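Stitton Robotics Club
Minutes of the November general meeting
Held in the Tapsell Room, 4:30 p.m.

The chair opened the meeting by thanking everybody for coming out on such a miserable wet afternoon, and said how nice it was to see so many of the first-year members back after midterms. The October minutes were read and approved with one correction (the vending machine money goes to the travel fund, not the parts fund, and the secretary is sorry for the mix-up).

Money. We have $431 in the club account. The bake table brought in $59, which is our best yet, and a big thank-you goes to everyone who stayed up late with the oven on. Dues are still owed by a few people, who know who they are and will get a friendly email.

Urora project. The team working on Urora, our computer assembly task for the Drurneck Challenge, gave a good long report. Work is now on the processor step: the arm holds the chip flat between the two fingers, over the open socket, with the load lever raised and out of the way.
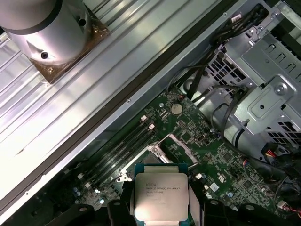
There was a lively talk about how hard the fingers ought to press. Half the team would like a lighter grip so the edges of the chip are treated kindly, and the other half worry about it slipping on the way down. It was agreed to try the lighter setting first, over a folded towel, and to write down every attempt in the shared notebook, including the bad ones (please, please include the bad ones!). A member asked whether the memory modules could be added to the task as well. The team would love to, but would like to get the processor right before taking on anything more.

Members were reminded to wear the wrist strap when reaching into a computer, and to call out before starting the arm, even if you think you are alone in the lab.

Table and fixtures. The programming group asked that the tower always be laid down in the same place on the slotted table, with the open side up, so that the taught positions still hold from one session to the next. Tape marks were suggested and then argued over for quite a while, as tape tends to wander. In the end we settled on end stops bolted into the slots, and two members kindly offered to cut them.

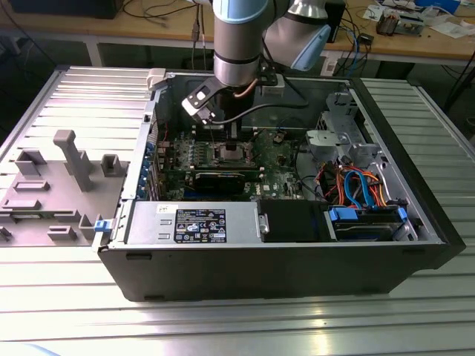

Stitton Robotics Club Minutes, Vol. 5, No. 4

The gray fixture panel stays on the table for now. Anyone who wants to change it should speak to the Urora team first, as their program depends on where it sits.

Travel. The Drurneck Challenge has sent out its entry forms. The chair will fill in ours and bring it next time for signatures. We still need two drivers, and a parent with a van would make us very happy indeed.

Any other business. The snack shelf is to be kept well away from the electronics bench. A request for club sweatshirts was put off until we know what the trip will cost.

The meeting closed at 5:45 p.m., and several people stayed on to tidy the cables.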